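**Moving the shop server out of the back closet -- worth it?**

**dewulf_m**
We run a small print and sign shop, four employees, and the server has lived in a closet behind the paper stock since before I took over. It holds the job archive, the accounting database and the font library. The closet hit 163 on the board sensor (Fahrenheit) last Wednesday and the machine shut itself down in the middle of a quote.

Two options on the table:

- Vent the closet and keep everything where it is
- Move the whole lot to a hosted service. Diltard quoted us 172 a month, which includes backups

My partner wants the hosted one. I'm leaning toward the vent. What would you do?

Marloes Dewulf

**pressbed**
Vent it. A louver in the door at the bottom and a quiet fan up high on the wall. Mine took an afternoon and I haven't thought about it since.

**abubakar_signs**
Disagree. The vent fixes the heat and leaves you with the same old machine holding your only copy of everything. Do you have backups off site now?

**dewulf_m**
A drive I take home on Fridays. When I remember.

**abubakar_signs**
Then that's the problem to fix first. Heat is second.

**pressbed**
You can have off-site backups without paying somebody 172 a month forever. That's over two thousand a year for a four-person shop. And what's your upload like? Our banner files run a couple of gigabytes each. We tried working from hosted storage at my last place and the designers went back to USB sticks within a month.

**dewulf_m**
Upload is 13 megabits on a good day. I hadn't thought about the banner files.

**A-yeong Choo**
I do the books and the computers for a framing business, so similar size. We split it. Accounting went to a hosted service, because the accountant wanted to get at it anyway. The big files stayed in the building. It's been fine -- the monthly bill is small and people open files at the same speed they always did.

One thing to check on the closet machine is the age of the fans and the thermal paste. Ours had paste that had gone to chalk. Cleaning it off and putting on new took maybe half an hour and the temperatures came down a lot before we touched the closet door.

**pressbed**
Second that on the paste. Also vacuum the filter. Paper dust is terrible for this.

**dewulf_m**
It's a tower with a Xeon in it. I've never had the cooler off. Is that something a normal person can do?

**A-yeong Choo**
Yes, if you go slow. Shut down, unplug, loosen the screws a little at a time in a cross pattern. If the cooler doesn't want to lift, twist it gently and don't yank. Wipe the metal top with isopropyl and a lint-free cloth until the printing is readable, then write down the model number so you know what you have.

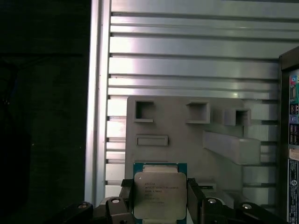 New paste, a blob the size of a pea, cooler back on, same cross pattern. Check the fan plug before you close the case.

**abubakar_signs**
And run a full backup before you open anything. To 2 drives, and leave one at home.

**flirkutari**
I'll be the one to say it. Replace the machine. If it's old enough that the paste is chalk, the power supply is just as old. You'd spend less on a used one than on a year of Diltard.

**abubakar_signs**
Used to replace old? So they can have the same thread in three years?

**flirkutari**
Three years is a decent run for what it costs. Ours came from a reseller called Alel and it's on year five.

**dewulf_m**
OK. Plan for now: backup first, then paste and filter, then the louver in the door. Books go hosted in September when the license is up. I'll keep the job archive here and look at a used machine after the holidays. My partner is not thrilled but agreed to the order.

**pressbed**
Sounds right. Put the louver low and don't stack paper in front of it.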